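Caught Hok-lam Chow at the worst possible time, ten past four, just before dinner prep. Clultgate has been open six months and he still does the sauces himself. We talk standing up.

"I never wanted a restaurant," he says. "I wanted a counter. Six stools. Then the landlord showed me the back half and I got greedy."

The back half seats more than the front now. Rent went up with it. He won't say how much, just whistles.

He grew up over his uncle's shop, Mok, a noodle place near the harbour that closed when he was in high school. Learned to fold dumplings on a milk crate. Learned to swear there too. "My uncle had one rule — you eat before the customers do. A hungry cook oversalts everything."

So staff meal is at four thirty, no exceptions. Rice, greens, whatever didn't sell. Last Saturday it was congee and somebody's birthday cake.

Money comes up, it always does. He started with a bank loan and 2,000 dollars from Knut Gerlach, an old flatmate who now runs the bar. Gerlach wanders past while we're on teh subject. "Best two grand I ever lost," he says, and keeps walking with a crate of limes.

They fight about the menu. Gerlach wants it shorter. Chow keeps adding things, then taking them off at midnight. The clams have come and gone more than once. The eggplant stays, people would riot. 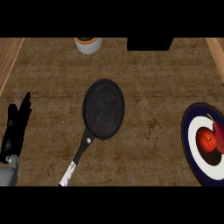 What about the neighbours? Better now, he reckons. There was a complaint in September about the noise, so they moved the bins and stopped doing late Sundays. "I took her soup. The lady upstairs. She said it needed pepper." Did it? "Yeah. It did."

Would he open a second one? Long pause. He's been asked, there's an empty shop over on Lesteck and the agent rings every week. "More than 300 covers on a good week and I'm stuffed already. Ask me when I've had a holiday."

Somebody yells from out back that the rice is done. He looks at the clock, then at my notebook. "You eating or what?"

I was.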